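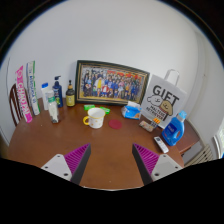

Round table by the wall, with the framed group photo and a white gift bag.

Filed under: Workshop Notes / Finishing

Sep 17, 2023

Checked the shellac test boards. Batch 8 is still tacky at one corner, the rest have hardened. I pressed a thumbnail into each one and only batch 8 took a mark. The flakes in that batch came from the old Futallow tin, so I'm inclined to blame the flakes before the alcohol. Wrote "do not use" on the lid.

Weighed out 100 grams of the Trisar flakes for a new jar. It needs a shake whenever someone walks past. Pendo Mollel wants to strain it through a coffee filter – fine by me, but let it dissolve overnight first.

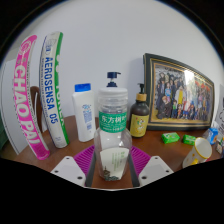
The pad went stiff again between sessions. I rinsed it in alcohol and it came back, mostly. Nektarios Psarras keeps his in a closed jar with a few drops of alcohol and says it stays soft for weeks. Will try that with the next one.

Rubbed out board 428 with fine steel wool and wax. Good even sheen except for a streak near the left end where I stopped mid-stroke. Board 601 I left alone, it can cure until December and then we compare.

Still to do: order more alcohol from Drerkton, cut new boards from the maple offcuts, find the missing lid for the wax.

Recent entries
Hide glue, second try
Rees cabinet: drawer runners
Sharpening the card scrapers
Maple offcuts, what is left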